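Last Tuesday I finally made it to the open house at Handberg, the little automation shop out past the Arnwood exit, and I've been boring my family about it ever since. I got there at 5, when the line for coffee was already longer than the line for the robots, so I skipped the coffee and headed straight for the back.

Ismail Tawfik was running the demo, and he's a lovely, patient guy (he let me ask the same thing twice!). They're teaching the arms to handle ordinary household stuff, the kind of light, awkward things you and I pick up without a thought. A cup and a sponge-tipped tool had a turn while I was there. I've got a drawer full of odds and ends like that at home, so I felt weirdly invested.
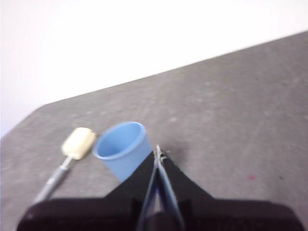

Why practice on a cup, of all things? A light plastic cup slides or tips if you nudge it wrong, and squeezing too hard can bend it, so it's a good test of a gentle touch.

Ismail told me they've logged 3,550 practice runs so far, and the good ones and the clumsy ones all get kept. I asked which were more useful and he just grinned and said "depends who you ask in the building." Tullio Orlandini, who came over to join us, is firmly on the side of the clumsy ones. He spent 18 years at Sarmiento setting up packing lines, where every box was the same size and sat in the same spot, and he says this job is a lot more fun – and a lot harder on the nerves.

Long, thin things were on the menu too. I'd have guessed a plain white rod would be a breeze, but Tullio says where you grab it matters a great deal, and I kept leaning in closer and closer until someone politely moved me back.
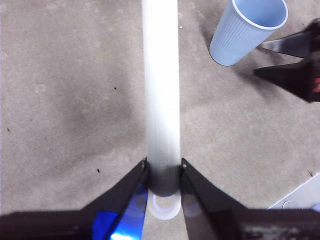 What makes a long rod tricky to hold? Most of its weight can end up far from the grip, so it wants to swing or twist unless the fingers pinch it firmly and in a good spot.

I stayed way past when I'd planned to and missed the short talk by the Skotholm people completely, so if you caught it, please write in and tell me what they said! Handberg is doing another evening in June, free again, with room for more than five of us at the demo this time. Bring the kids if they're curious, and park on the side street, the front lot fills up fast.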